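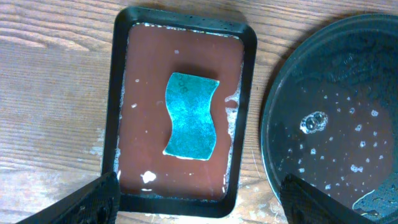
**Shared workshop arm moves on to wet cleaning tasks**

The Prurnisska community workshop has begun the second stage of its home-built robot arm project, in which members are teaching a tabletop arm to handle a sponge, a tray and a dish at an ordinary wooden work surface. The stage opened in July and will continue through the fall session.

The arm, known among members as Cunia, was assembled in the workshop's rear bay over the course of the past year. It is a two-finger design with a small camera mounted close to the gripper, and it was built almost entirely from parts that members printed, cut or salvaged on site. The motor controllers were purchased from Zodomik, a small supplier that also provided the wiring diagrams used in the first prototype.

Efa Rowlands, who coordinates the project, described the move to wet tasks as overdue. The first stage was limited to dry objects: blocks, cups, folded cloths and a set of wooden spoons. Members completed 1000 recorded runs in that stage, of which 730 were judged good enough to keep.

"We had become very good at picking up things that were easy to pick up," Rowlands said. "A sponge changes shape when you squeeze it. It weighs one thing dry and another thing full of water. Our members wanted to work on something they would want done at home."

**The current setup**

The working arrangement is a plain one. A black tray with rounded corners holds a reddish-brown liquid, and a teal-blue sponge with curved sides floats in it. A round dark dish with a wide rim, holding a shallow pool of dark brown liquid and a good deal of foam, sits to the right. The arm approaches from the near side of the table with its fingers open.

Under the task sheet adopted for this stage, the arm must take hold of the sponge, lift it clear of the tray, pause above the surface, and carry it to the dish. The sponge is then lowered, pressed once and released. A run ends when the fingers are open and the arm has returned to its rest position.

The color of the liquid was the subject of some discussion at the planning meeting. Clear water had been proposed first and was set aside after trial runs in which the camera picked up the bottom of the tray and the reflection of the ceiling lights. A cloudy, colored liquid gives the camera a more even background. Members on the software side also asked for a sponge in a contrasting color, and the request was approved.

Foam has proved harder to manage. It gathers along the inner walls of the tray, and small white flecks drift across the surface. In several early sessions the software treated a patch of foam as the edge of the sponge and sent the fingers to the wrong place. The group has decided to leave the foam in and to collect more runs that include it.

**Changes to the gripper**

Nia Dafis, who leads the mechanical work, said the fingers went through three revisions before the present stage began. The original pair had smooth faces and lost hold of anything slick. The pair now fitted is black, with a textured surface and small ridges.

"Smooth fingers are fine for a block," Dafis said. "With a wet sponge you either crush it or drop it. The ridges let us use less force, and that matters a great deal when every extra bit of squeeze puts more liquid on the table."

Dafis also oversaw the sealing of the wrist joint. The housing was printed in two halves, with a soft gasket between them and a drip collar placed above the camera mount. The camera cable now leaves the housing on the upper side. In the earlier design it ran underneath, where any splash would have followed it directly to the connector.

The drawings for both the fingers and the collar have been placed in the shared folder, with a parts list and printing notes. Members who wish to build their own copy are asked to use the current revision. The older files remain available but have been moved to a separate folder and should not be used for wet work.

**Sessions and data**

The group intends to record 800 runs during this stage. Each run is guided by a member using a hand controller, and the recordings are later used to train the arm to carry out the same motions without guidance. Members work in pairs, with one operating the controller and the other resetting the table and keeping the log.

The log asks for the operator's initials, the starting position of the sponge, the approximate fill level of the tray and any fault observed. Operators have been reminded that a failed run should be logged and kept. Rowlands noted that a number of failed runs from the first stage were deleted by well-meaning members, and that the group later wished it had them.

"A dropped cup tells us where the grip went wrong," she said. "Please do not tidy these away."

Starting positions are to be varied between runs. The sponge may be set at any angle, and either face may be upward. The dish may be moved within arm's reach but should remain to the right of the tray until the first block of recordings has been reviewed. A left-hand arrangement will follow if the review is satisfactory.

**Care of the table and equipment**

The workshop has issued the following rules for the bay while wet sessions are under way:

- Power supplies must stay on the raised shelf. They may not be placed on the tabletop at any time.
- The tray should be filled before the arm is switched on, and emptied only after it is switched off.
- Spills are to be wiped up between runs.
- Colored liquid must be poured into the utility sink. The kitchen sink is reserved for food and drink.
- Fingers should be removed, rinsed and dried at the end of each session.
- The wrist housing must be opened and inspected weekly, and the date entered in the log.

The wooden tabletop will be sanded and oiled when the stage is finished. Members who use the bay for joinery are asked to bring their own cover board in the meantime. Boards may be stored behind the drill press.

**Support and next steps**

Kılıçarslan, a local hardware shop, has offered members a discount on gasket sheet, fasteners and sealant for the duration of the project. A membership card must be shown at the counter. The offer does not extend to power tools.

A first review of the recordings will be held when the opening block is complete. The review will consider whether the arm can locate the sponge reliably in foam, whether the present grip force is suitable, and whether the pause above the tray should be lengthened to allow for dripping. Dafis has proposed adding a simple force sensor to one finger, and a decision on the purchase will be taken at the same meeting.

If the results are acceptable, the group plans to move to wiping tasks, beginning with a flat plate and continuing to a shallow bowl. Work with glassware has been ruled out for the present.

New operators are welcome and no programming experience is required. An introductory session is held every Monday at 6:30 p.m. in the rear bay and covers safe use of the hand controller, the reset procedure and the log. Attendance is required before a member may book a recording slot. Sleeves should be short or rolled, and aprons are available on the hooks beside the door.

Questions about the schedule should be directed to Efa Rowlands. Questions about the gripper, the wrist housing or the printed parts should be directed to Nia Dafis.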